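The case against the quick deck
Spyros Panagiotou
Sunday, April 15, 2018

Most deck failures I am asked to look at have nothing wrong with the boards. The boards are what the owner chose, paid for and complains about, but the fault is nearly always lower down, in the joists, the ledger or the footings. I think we have the order of spending backwards, and that the trade has been too willing to go along with it.

Take the ledger, the length of timber that fixes the deck to the house wall. On a job in Orkosstead last July the ledger had been bolted straight on to the render with no spacers and no flashing. Water ran down the wall, sat behind the timber and had nowhere to go. A screwdriver went in to the handle. The boards above were still sound and had been oiled every year.
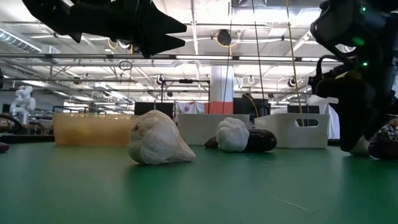
A proper flashing detail costs less than one tin of decent oil. It has to go in before the joists are hung, so it cannot be added later without taking the frame apart. Packing the ledger off the wall with washers also works, provided the bolts are long enough to allow for the gap. Either is acceptable. Leaving both out is not, and I would like to see it treated as a defect even where the deck is still standing.

Joist spacing is the second argument. The common habit is to set joists at 400 mm centres whatever goes on top. For thick softwood boards laid square to the joists that is fine. For thinner boards, or boards laid on the diagonal, I use 300 mm. The Rinaldi hardwood I fitted for a customer in Mollo was sold as suitable for 400, and it may well be, but the pattern was diagonal and the true span between supports was therefore longer than the figure on the sheet. Few customers know to ask about this.

Then footings. Precast blocks set on turf are quick, and for a low platform on firm ground they will do. They are a poor choice on clay - the ground moves with the seasons and the blocks move with it, each by a different amount. I dig, and I charge for digging. On the Neditz job my price was 216 pounds higher than the next one, and the whole difference was in the holes.
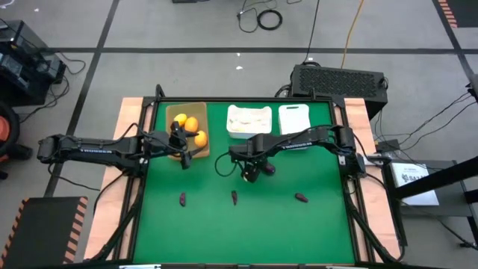

The usual reply is that a buried frame sells nothing. Customers compare boards because boards are what the showroom has on the wall. I accept that, but a quotation is a written document and the builder decides what goes in it. Mine list the post size, the footing depth, the joist centres and the type of fixing before they mention the boards at all. Some people skip that page. Others ring up and ask the other firms for the same details, and the prices that come back are then easier to compare.

I would also stop using indoor screws outside, whatever is left in the van.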